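House rules for a two-arm table
Thursday, January 19, 2023

I rewrote our table rules over the break, and several people asked for a copy, so I'm putting them up with some notes on why a few of them are worded the way they are.
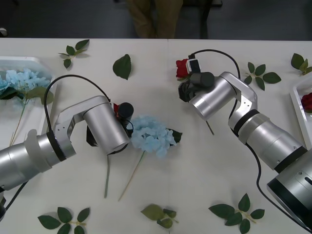
Where these came from

Our old sheet had 41 rules on it. It had grown a line at a time since the lab was one arm on a desk, and most of the lines were somebody's bad afternoon. "Do not leave the blue mug on the controller." That kind of thing. New people signed it without reading it, and I can't blame them.

In January I sat down with Comfort Antwi and Arif Munasinghe and we went through it with a pencil. We ended up with 13. Some of the old ones are still good advice, and they went into a second document that you can read or not. The 13 are the ones where I will stop the session if I see them broken.

I won't copy all of them here. A few are about our door codes and our building. These are the ones that might be useful somewhere else.

Before power

Look at the cables with the arms off. We run cable in loops over the elbows so there is slack when the arm folds. The loop should be tall enough that the wrist can turn through its whole range without pulling, and it should not be able to drop under the arm. Move each joint by hand if your arm allows it and watch the loop the whole way. We had a connector fail last spring on the Foley project, and it had been getting tugged for weeks before anyone looked.

Cable lying on the table is allowed, but it has to be outside the pick area, and you have to know which way it will slide.

Check the wrist cameras for looseness with your fingers. Don't trust the picture on the screen. A camera can be a little crooked and still give a perfectly nice image.

People

One person is the operator and says so out loud. If you hand over, you say that out loud too.

Anyone on the far side of the table stays a full step back while the arms have power. Reach in only when the operator has said "stopped" and you have answered. Mandla Dlamini argued that the answer is unnecessary. We tried a week without it and put it back. Two people talking about lunch sounds a lot like two people agreeing on something.

The stop button is within arm's reach of the operator, on the side of the hand they write with. It does not get moved to make room for a laptop.

Speed

For the first 3 runs of anything new, we run at 35 percent of our normal speed. Any change to the objects on the table counts as new. This is the rule I get the most complaints about, and I'm keeping it.

Two arms in one space

We treat the middle of the table as shared, and only one arm at a time may be closing its gripper there. The other one can wait close by, but it waits open or it waits holding what it already has. Both arms going for the same stem is how you bend a finger, and fingers take a long time to arrive.

The software has its own limits for this. The rule is for when you are the one driving.

Objects

We've been working with artificial flowers lately, roses and hydrangeas, along with loose sprigs of leaves. I like them for practice. They are light and soft at the top, and the stems are long enough to cause trouble. They also showed us some holes in the old sheet, which was written for blocks and cups.

Grip height gets written down before the session. With a flower there is a real choice between the stem and the bloom, and if two operators choose differently without a note, the recordings can't be compared. Korkor Asamoah caught that one on the second day. We had been mixing both.

Trays go at the edges, and they stay where they were put until the session is over. If a stem hangs out of the tray and over the table, decide before you start whether that's part of the setup. Either answer is fine. Write it in the log.

Leaves that come off stay where they fall until the run ends. People hate this one. Everyone wants to reach in and tidy. But a table that changes halfway through a run for no recorded reason is a bad recording, and a hand near a powered arm is worse.

Throw away anything with wire showing through the covering. Wire will scratch a gripper pad, and I don't want it near a lens.

After

Arms go to the rest pose before power comes off. Grippers are empty. Count the flowers back into the box against the list taped inside the lid.

Write the log before you leave the room. Two lines are enough. "Nothing happened" is a fine entry, and I would like to see it more often.

What I'm still unsure about

Aba Ayaaba wants a rule about session length. She thinks attention drops off well before anyone admits it, and I think she's right, but we haven't agreed on a number. At Lanetti, where I worked before, it was set by the shift and it was too long.

I also don't have a good rule for visitors. At the moment it's a piece of tape on the floor. Somebody at Hondberg told me they hand the visitor a copy of the rules and have them read one out loud. I might try it.

The sheet gets looked at again in the summer. If you use any of this and find something wrong with it, write to me at the usual address.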